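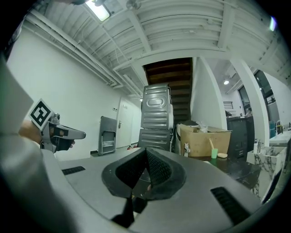

Salt Road: Poems
Encarnación Bravo
Translated by Ona Rätsep

Paperback, 100 pages
Published by Sillar
Also available as an e-book (EPUB and PDF)

Salt Road is Encarnación Bravo's second collection and her first in English. The poems follow one family from 1955 onward, through a move to the coast, a failed bakery and a long court case over a well. Most are short. The title poem runs to 14 pages and is printed with the Spanish on the facing page.

This first printing is 314 copies. The first 200 are numbered by hand on the back page and signed by the translator. Orders are filled in number order, so we can't set aside a favourite number.

Cover stock is uncoated and will mark if it's carried loose in a bag. The spine is sewn - it will lie flat once it has been opened a few times.

Two dollars from each paperback and the same from each e-book goes to the Prulach Reading Fund, which buys large-print books for hospital libraries. The author and translator have waived their royalties on this printing.

Paperbacks are posted in August. E-book links are emailed when payment clears. If yours hasn't arrived by the next morning, check your junk folder before writing to us.

Bookshops and libraries: please order through Kultton at the usual trade discount. Returns are accepted in saleable colour and condition.

Also from Sillar
Arumugam: Collected Letters
Salt Road: audio edition (in preparation)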